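Kategorie: Aufbau und Einrichtung / Tischflächen

Zuletzt aktualisiert: September

4 Arbeitstisch mit Auflage für Becherübungen einrichten

4.1 Tischfläche vorbereiten

1. Alle Gegenstände vom Tisch nehmen. Werkzeug, Kisten und Rechner gehören auf die hintere Werkbank.
2. Platte mit einem fusselfreien Tuch abwischen und trocknen lassen.
3. Auflage Pemley 400 mit der matten Seite nach oben ausrollen, Beginn an der Pfostenseite.
4. Auflage von der Mitte nach außen glattstreichen. Leichte Knickfalten sind zulässig, Blasen unter der Stellfläche nicht.
5. Mittellinie am Pfosten ausrichten und mit dem Lineal bis zur Vorderkante prüfen.

Hinweis: Bleistiftlinien aus früheren Aufbauten dürfen bleiben, solange sie die Mittellinie nicht überdecken. Radiergummi raut die Auflage auf - Reste besser feucht abnehmen.

VORSICHT: Keine lösungsmittelhaltigen Reiniger verwenden. Der Bezug wird stumpf und lässt sich nicht mehr plan auflegen.

4.2 Becher auswählen und aufstellen

1. Nur leere Becher ohne Riss und ohne Grat am Rand verwenden.
2. Helle Becher vor dem Aufstellen unter Tischbeleuchtung kontrollieren. Durchscheinender Kunststoff hebt sich von der Auflage schlecht ab.
3. Ersten Becher mit der Öffnung nach oben abstellen, mindestens 17 cm von der Tischkante.
4. Wird ein zweiter Becher benötigt, diesen auf die andere Seite der Mittellinie stellen.
5. Den Bereich zwischen den Bechern freihalten.

Tisch und Umgebung:
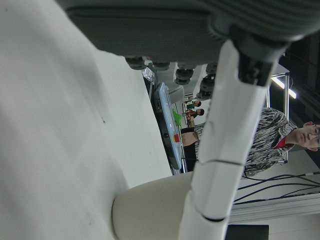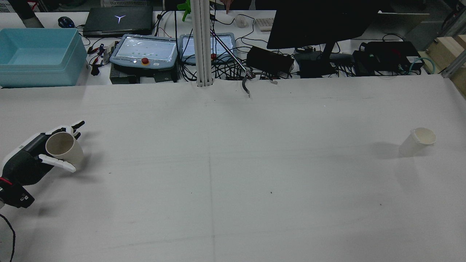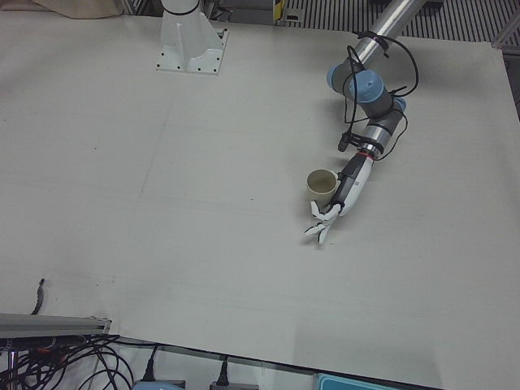
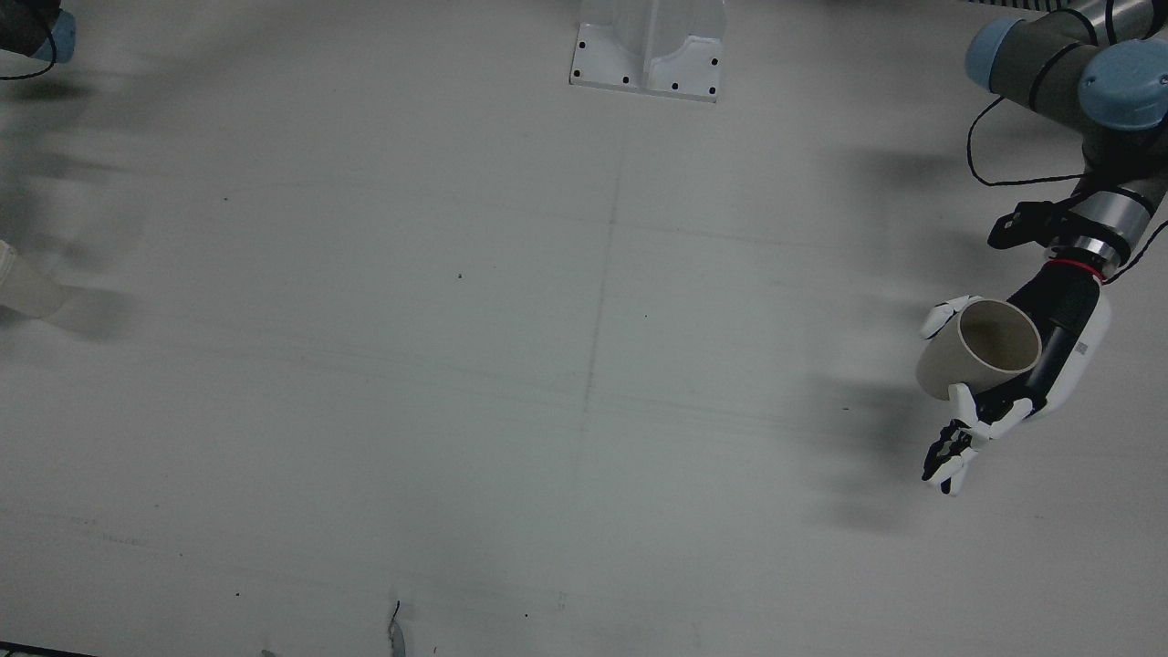

4.3 Abschlussprüfung

1. Stand der Becher prüfen. Ein Becher, der beim Antippen wackelt, wird ausgetauscht.
2. Beleuchtung auf 500 Lux einstellen, gemessen in Tischmitte.
3. Tischnummer und verwendete Becher in das Aufbaublatt eintragen (Vordruck 37).

Hinweis: Nach jedem Wechsel der Auflage ist Abschnitt 4.1 vollständig zu wiederholen. Ersatzauflagen liegen in Runitz gerollt im Regal - nicht falten, nicht stehend lagern.

Verwandte Abschnitte
- Auflage Pemley 400: Zuschnitt und Lagerung
- Werkbank Navham: Belegung der Ablagen
- Becher und Gefäße reinigen
- Aufbaublatt ausfüllen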